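Photography project report: a winter family portrait day in Planthorpe
Submitted 2020-01-28

For my project this term I set myself up as a portrait photographer for one day and tried to do it properly, with bookings, a price list and finished galleries at the end. I'd only ever taken pictures of my own cousins before (who do what I tell them, mostly), so seven families in one day felt like plenty!

Getting people to sign up was easier than I'd feared. I put a notice up at the library in Planthorpe and a post on the village page, offering each family a half-hour slot and three edited pictures for a small fee towards printing. All the slots went over one weekend. I then had to email two more families to say sorry, and next time I'd keep a waiting list going from the start.

My plan was to do everything outdoors by the old mill pond. I'd been down twice in early January to look at the light, and on both visits it was lovely until just after two o'clock, when the sun drops behind the trees and everyone's faces go a bit blue. So I packed all the slots into the morning and early afternoon. What I hadn't thought about was the mud. The third family had a toddler in cream tights and, well, we did most of those on the footbridge.

I used my Jovance 50mm lens for nearly everything. It makes me walk about more than a zoom would, and with little ones that's half the battle, because they get curious and follow you. I shot wide open for the single portraits and stopped down for the groups. I forgot to change it back once, so there's a whole set where Grandad is sharp and both the boys behind him are soft. I've included it in the appendix as a lesson to myself.

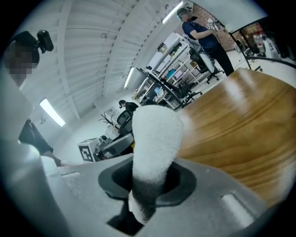 Editing took far longer than the day itself. I came home with 1,739 files and my first job was getting that down to something I could bear to look at. Warmth was the thing I fussed over most. Winter light by water comes out cold, and my first go at fixing it turned everybody orange. What I wanted was nearer the honey brown of that wooden tabletop, with the same sort of glow where the ceiling light streaks across it, and I kept that colour in my head while I nudged the sliders. Skin needed less of it than coats and hair did, so I ended up doing faces separately. Slow, but I'm really pleased with the last four galleries.

For the prints I compared two papers from Stesix, their plain matte and one called Moon, a pearly finish. I ordered the same picture on both and asked each family which they liked. Nearly everyone went for Moon when they held it by a window and then changed their minds under a lamp, where it gets shiny. I chose matte in the end for the framed ones and Moon for the small cards.

Things I'd change: longer gaps between slots, because a half-hour with a baby is really ten minutes of baby and twenty of getting a hat back on. I'd write down a few poses beforehand too. My mind went completely blank with the second family and I had them walk towards me holding hands five times over. They were very nice about it - the fifth one is the picture they picked.

My contact sheets, the booking form and the price list are in the appendix, along with the feedback slips.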